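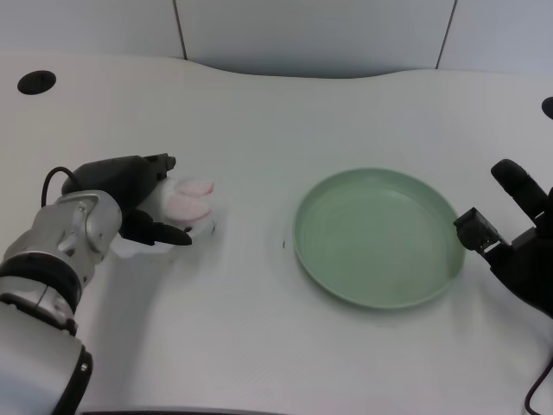
Does a standing desk need a crossbar under the top? Most frames sold now get by without one, and whether they wobble depends on the legs and how high you run them.

Lists > Desk-Talk > Archive > Frames and legs

Re: Tresitz frame, worth it?

> The Tresitz is down to 700 and the ad says it is
> rock solid at full height. The Bisside has a crossbar
> but my knees hit it. Anyone regret going without?

Rock solid by whose test? The Sturna page said the same thing, and at full height mine shakes when I type. At sitting height it's fine, but then so is a kitchen table.

I'd also ignore the 2,385 reviews. Most seem to be written the day the box arrives. Show me one from 2 years in, with a heavy monitor on an arm, and I'll read it.

Before you pay, ask if the 90 day return covers freight. Mine didn't, and the box weighs nearly as much as I do.

Tkachuk sells plain fixed legs. Dull, but I've yet to hear a complaint about them.

3 replies | 0 shares
Contact the list owner | Copyright Desk-Talk | Back to top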